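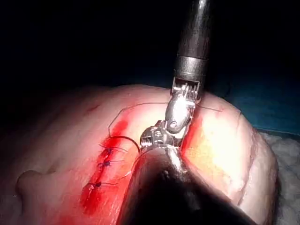 Closing a practice incision, three purple knots in.

I went to the Lunde open day, Jul 6, 2025, expecting a sales pitch and mostly got one. The Merach wing had a line of up to 40 people waiting to look at stitches. Our guide, Sigrun Lindqvist, told us the pink tissue model "handles like the real thing." Compared with what? She moved on to the parking plans.

The suturing itself held my attention longer than I'd planned. Short purple knots, tails left long, and bright red blood along the cut, which I suspect is there for visitors like me.

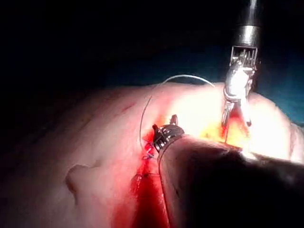 A long loop of thread over the tissue, with stitches already in.

So much thread for such small knots — I asked about waste and got a brochure. It says trainees practice for 300 hours. It doesn't say how many of them pass. Parking was $17.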